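Part-time kitchen helpers wanted - Skarkwood after-school club, starting August. 3 pm to 6 pm. Snack prep, wiping down, helping the little ones sort their scraps. No experience needed, just be on time and like kids.

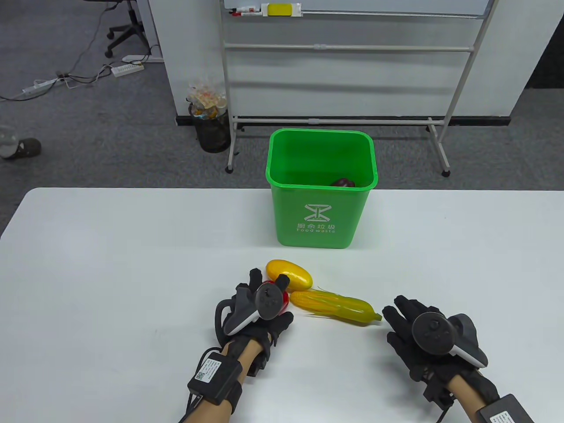 Pay is weekly. Bus 37 stops right outside, parking is tight. We serve around 83 kids so it gets loud. Background check requried, we cover the cost.

To apply, stop by the Calance Street office or leave a note at the front desk. Two references please - no family.
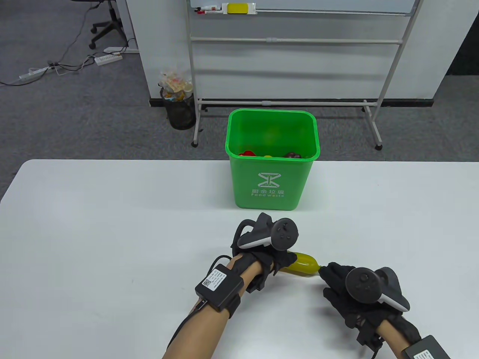
Toy food and the green food waste bin.

Spots going fast, dont wait!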